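Section 4. Setting Up a Delegation Record

4.1 Before you start

A delegation record holds everything the protocol desk needs for one incoming or outgoing official visit: the list of members, their ranks, travel papers, meeting schedule, interpreters, and meals. Each visit has one record. If two ministries from the same country arrive on the same flight but have separate talks, open two records and link them as described in 4.5.

You need the following to open a record:

A signed note verbale or letter of invitation, scanned as a single file.
The name of the head of delegation, spelled as it appears in the passport.
A desk code. Desk codes are issued by the regional supervisor and cannot be made up by the user.
Protocol Editor rights or higher. Users with Reader rights see the New Record button in gray.

Note: The Virkau desk and the Udine desk use separate code ranges. A code from one desk is rejected by the other without an error message. The record closes and returns to the list.

4.2 Opening the record

1. Sign in and choose Visits from the left menu.

2. Select New Record. The form opens on the General tab.

3. Enter the desk code and press Tab. The country field fills in by itself. Check it before going on. It cannot be changed after the first save.

4. Choose the visit type. Working, Official, and State visits each load a different set of required fields. Transit stops are entered as Working.

5. Attach the invitation. The file limit is 27 MB. Larger scans must be split, and the parts numbered in the file name.

6. Enter the arrival and departure times in local time for the host city. Use the 24-hour form. An arrival at 6:40 in the evening is entered as 18:40.

7. Save. The record number appears in the upper right corner, with the status Draft.

Caution: Do not use the browser's Back button before the first save. All entries on the General tab are lost, and the desk code stays locked until the supervisor releases it.

4.3 Adding members

Members can be typed in one at a time or loaded from a spreadsheet. Use the spreadsheet for any delegation with press or security staff.

1. Open the Members tab and select Add.

2. Enter family name, given name, rank, and role. Rank and role are separate fields. A deputy minister acting as head of delegation keeps the rank of deputy minister and takes the role Head.

3. Assign a precedence number. The head of delegation is always 1. Two members may not share a number, even where they hold equal rank. Where the sending side has given no order, use the order in the note verbale.

4. Mark each member as Talks, Support, Press, or Security. Only members marked Talks are placed on the seating plan.

5. Save after each member, or select Save All when the list is complete.

To load from a spreadsheet, choose Import and select the file. The first row must hold the column names exactly as they appear on the form. The import stops at row 200, and any names past that point are skipped. Larger groups must be loaded from two files, one after the other.

Note: Names in a script other than Latin are stored in the second name field. If that field is filled in, place cards are printed in both scripts. Leave it empty if the spelling has not been confirmed in writing by the sending side.

4.4 Meals and working lunches

The Meals tab covers working lunches, dinners, and refreshments served during talks. It does not cover hotel breakfasts, which are handled under the Lodging tab.

1. Select Add Meal and choose the type.

2. Link the meal to a meeting on the schedule. A working lunch with no linked meeting does not appear on the kitchen sheet.

3. Enter dietary needs for each member. The choices are None, Vegetarian, Vegan, Halal, Kosher, and Other. Other requires a written entry of at least one word.

4. Enter allergies in the separate allergy field. Do not enter them under Other. The kitchen sheet prints allergies in bold from the allergy field only.

5. Confirm the alcohol setting. The default is No Alcohol for all visit types and must be changed by hand where both sides have agreed to a toast.

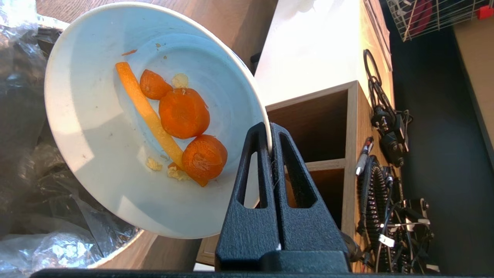

Figure 4-3. Carrot slices and a carrot stick in a white bowl.

Changes to the Meals tab are accepted until 14:00 on the day before the meal. After that time the tab is locked and changes must be phoned in to the kitchen. The phoned change should still be written in the Remarks field so that the record matches what was served.

4.5 Linking records

Linked records share lodging, vehicles, and airport handling. They do not share talks, seating plans, or remarks.

1. Open the record that was created first. This becomes the lead record.

2. Choose Actions, then Link.

3. Enter the number of the second record and select Check. The system compares the country, arrival time, and airport. A difference of more than 49 minutes in arrival time produces a warning - the link can still be made, but vehicles are then assigned separately.

4. Select Confirm.

A link can be removed by the editor of the lead record at any time before arrival. After arrival, only the regional supervisor can remove it.

4.6 Joint statements

Where the two sides plan to issue a joint statement, the text is held on the Documents tab in two language columns. The columns are locked to each other paragraph by paragraph.

1. Select New Joint Text.

2. Choose the host language for the left column and the visiting language for the right column.

3. Paste the draft. Each paragraph is given a number.

4. Assign one editor per column. In the training record supplied with the system (Jirkton Trade Talks), the left column is assigned to Bogdan Pietrzak and the right column to Maja Kaczorowski. These accounts are for training only and cannot sign off a live text.

5. When both editors have marked every paragraph as Agreed, the Release button turns green.

A paragraph that has been changed on one side goes back to Open on both sides. Square brackets around a word or phrase mark it as disputed, and a text that still holds brackets cannot be released. The limit for a single paragraph is 700 words.

Caution: Release sends the text to the press office at once. There is no second prompt. If the statement is to be held until the end of the closing session, set the release time first under Options.

4.7 Submitting the record

1. Return to the General tab and select Validate.

2. Correct any field shown in red. Fields shown in yellow may be left as they are, but each one needs a remark.

3. Select Submit. The status changes from Draft to Pending.

4. The regional supervisor approves or returns the record. A returned record shows the reason at the top of the General tab.

Records submitted through the Wieczorek gateway carry the prefix W- in front of the record number. The prefix must be typed in when searching for the record from another desk.

For canceled or postponed visits, see Section 5. Do not delete the record.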